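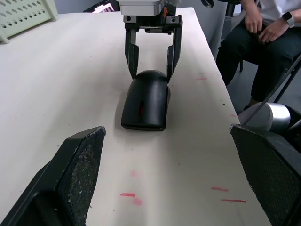
Busance Open Day: Mouse Battery Demonstration

README for the recordings made at the Lukness lab open day, 2024-01-06. Maintained by Humaira Bugti. Read this before using the episodes for training. The visit format affects what is in them.

Summary

Task: two-arm handling of a computer mouse on a tabletop, with the battery compartment as the target
Control: teleoperated, one operator for both arms
Episodes: 119
Operators: 5
Views: one camera at each wrist, plus one overhead
Language labels: English, one instruction per episode
Release: Busance 1, open day split

Background

The demonstration ran as a walk-through for visitors from Usora and for anyone who had signed up through the Lukness mailing list. Each group got a short talk at the whiteboard, then watched a block of episodes from the side of the table. Questions were taken between episodes. Audio was not recorded.

The open day split is kept apart from the main Busance collection, which was recorded in October with no audience and holds 1257 episodes. Operators worked more slowly in front of visitors and paused more often - median episode length is 38 seconds. Do not merge the two splits without resampling.

Task definition

An episode starts when the operator presses the pedal and ends when the operator presses it again. The instruction string names one of these subtasks:

1. roll_side: bring the mouse onto its side, flat base upright.
2. roll_over: bring the mouse to rest with its underside facing up.
3. hold_open: steady the mouse with one arm so that the other can reach the battery compartment. The target state has the compartment uncovered and the AA battery in view, lying lengthwise.
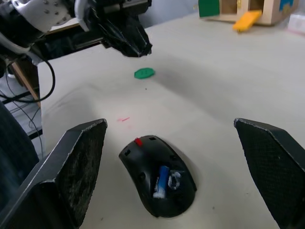

Table and surroundings

The tabletop is off-white and carries red and pink marker streaks. They are not calibration targets and were not placed for these subtasks. Do not use them as fixed reference points, since the table was wiped between blocks and some strokes changed.

Props from other demonstrations stayed on the table, including a green perforated rack and a toy house with a yellow ramp. They are distractors and have no labels. People may appear in the wrist views. Written consent was collected at sign-in.

File layout

episodes/ one folder per episode, numbered in recording order
episodes/*/wrist_left.mp4
episodes/*/wrist_right.mp4
episodes/*/overhead.mp4
episodes/*/state.parquet joint positions, gripper opening, pedal events
meta/instructions.csv episode number, subtask, instruction string
meta/operators.csv anonymized operator code per episode

Known issues

- Pedal events are sometimes doubled. Use the first press of each pair.
- The gripper opening value is uncalibrated. Bite, our grip calibration script, was run after the event and its offsets are in meta/bite.json. They have not been applied to the state files.
- Success labels are missing for hold_open. Operators and reviewers disagreed on what counted as steady.
- Overhead video drops frames at the start of a block. The wrist videos are not affected.

Contact

Send corrections to Humaira Bugti through the Busance issue tracker, with the episode number in the title.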